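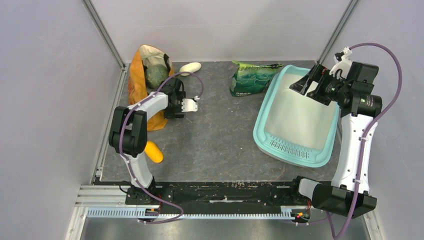 Two arms, one litter tray, and a bag of shopping at the back.

Can a robot do the litter tray and put the shopping away yet?

Posted by Nasrin Sharifi

Hello all, I hope this is the right board. My mum lives on her own in Calluden with a very large and very spoilt cat called Menzies, and since her hip operation in May she can't bend down for long. The two jobs she hates are emptying the litter tray and unpacking the shopping, and at the moment I drive over 22 miles after work to do both (she would say I come for the tea!). My brother is convinced there must be a machine for all this by now and keeps sending me clips of robot arms picking things up. They look marvellous, but I do wonder how much of it would work in a real kitchen with a real cat in it. Has anyone here got one, or worked with one? I don't mind saving up, but I don't want to buy her an expensive coat stand.

Isla Pringle

I spent four years on the packing line at Skeline, where we had arms like these, so I'll tell you what I know, and sorry if it goes on a bit. An arm is very good at the same box in the same place all day long. Shopping is the opposite of that. Look at what's in the picture: a round green vegetable in the top of a paper bag, a small white egg-shaped thing lying on its side, and a crumpled plastic bag that would change shape the minute you touched it. Each one wants a different sort of grip, and a person does that without thinking. The clever ones are getting better at it, and I have seen a pair of arms unpack a bag quite nicely, but slowly, and with an engineer standing by the stop button.

The tray is harder still, to my mind. Holding the rim is one thing. Tipping it out without getting litter all over the lino is quite another – and then somebody has to wash it.

For your mum I'd look at a self-cleaning litter box, the kind with a rake or a turning drum. They aren't arms at all, just one machine built for one chore. You still have a drawer to empty, but it can go up on a sturdy bench if the cat doesn't mind a step. Check the weight limit if Menzies is as big as you say!

Saqib Bhutto

no not yet. get a long handled scoop

Ishbel Buchanan

We bought my dad a self-cleaning one and the cat wouldn't go near it for around 2 weeks, so do leave the old tray out beside it until he's used to the noise. As for the shopping, Dad's delivery driver carries it right through to the worktop if you ask in the order notes, and that took care of most of the bending. Give your mum my best, hips are miserable things but she'll get there – mine did.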